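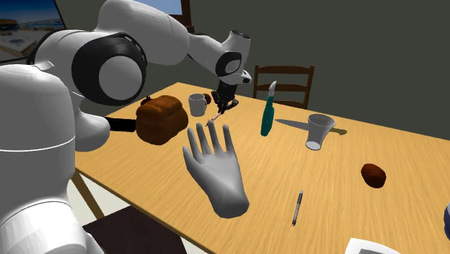 A loaf of bread and a white mug on a wooden table.

Why Does Bread Go Stale?

Leave a slice of bread on the counter overnight and by morning you could shingle a roof with it. Most people will tell you it dried out. Most people are partly right, and bread is sneakier than they think.

Bread is mostly flour and water, and flour is mostly starch. Raw starch comes in tiny grains packed up tight. When dough gets hot in the oven, the grains soak up water, swell and go floppy. Floppy starch is what makes fresh bread soft. It is also why you ate three slices before dinner and then claimed you weren't hungry.

Once the loaf cools, the starch starts to pull itself together again. Bit by bit it lines up into stiff little crystals, and the crumb gets firm. Scientists call this retrogradation, a word you may use once at dinner before somebody asks you to stop.

Meanwhile, water is on the move. It creeps from the middle of the loaf out to the crust. So the crust, which used to crackle, turns leathery, and the middle, which used to be springy, turns into a sponge somebody forgot about.

But what about the fridge?

Grown-ups love putting things in the fridge. For bread it's a bad idea. Starch makes its crystals faster in the cold, so a loaf in the fridge goes stale sooner than a loaf in the bread box. It does grow mold more slowly, so you get to keep your bad bread for longer.

The freezer is different. In there the water is frozen solid and the starch can't do much rearranging. Slice the loaf first, unless you enjoy attacking a brick with a butter knife.

Can you un-stale it?

For a little while, yes. Heat loosens the crystals, which is why toast from old bread tastes fine. Eat it soon, though. When it cools, it goes right back to being grumpy.

Try it yourself

Put one slice of bread in a sealed bag on the counter and another slice of the same loaf in a sealed bag in the fridge. Wait two days. Let the cold one warm up, then squeeze both. Which one bends? Which one cracks?

Noemi Kapoor, age nine, of Mastcombe tried this and wrote to tell us that her brother ate the counter slice on the first night. We're counting that as a result.

Words by Zainab Ojo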